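Toilet keeps filling itself every 15 minutes, do I need a plumber?

Posted in Home & Garden > Plumbing

semowgal
Hi all, hoping one of you handy types can save me a call-out fee. Our downstairs loo has started topping itself up all by itself, day and night. I timed it last night (yes, I have a thrilling life) and it goes every 15 minutes, like clockwork, for a few seconds and then stops. No water on the floor that I can find. The only plumber who'll come out to Semow before August wants $289 just to look at it, and a whole new toilet at the Dasside showroom starts at 300 bucks, so I'm half tempted to just replace the thing! Is it something I can fix myself?

14 people found this useful

cruzado_tiler
Don't buy a new toilet!! It's almost certainly the flush valve seal at the bottom of the cistern. Water sneaks past it into the bowl, the level drops, the fill valve kicks in, repeat forever. Put a bit of food colouring in the cistern, don't flush, and come back in half an hour. If there's colour in the bowl, it's the seal.

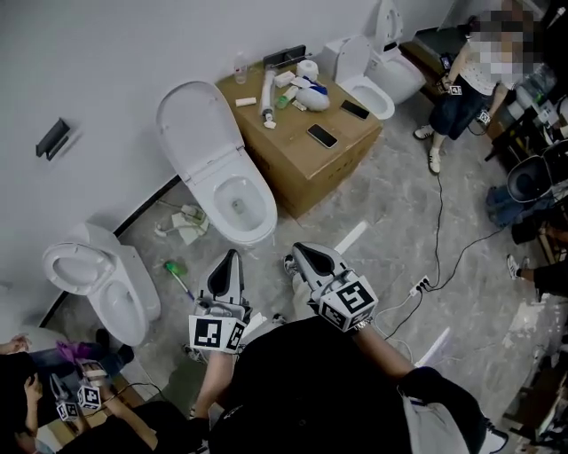 White toilet in the middle, lid up against the wall.

Mine did exactly the same a couple of years back and my water bill was a shocker before I twigged. Turn off the little tap at the wall, flush to empty the cistern, pull the valve out (most of them twist a quarter turn) and take the old seal to the hardware store with you, because there are a million sizes and they all look the same until you get home. Cost me 10 dollars.

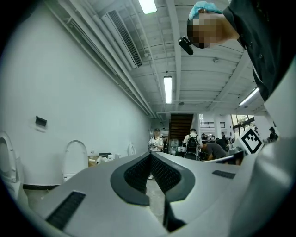

Oh, and while you've got it apart, give the seat the seal sits on a good wipe with an old cloth. If there's crusty scale on there, a new seal will leak just as badly as the old one. Bit of white vinegar gets it off.

skellasgate77
same thing at our place, was the float set too high and it was going down the overflow. bend it down a bit. might not be yours though

semowgal
Bowl went bright green, so seal it is. Off to the shops, thanks heaps!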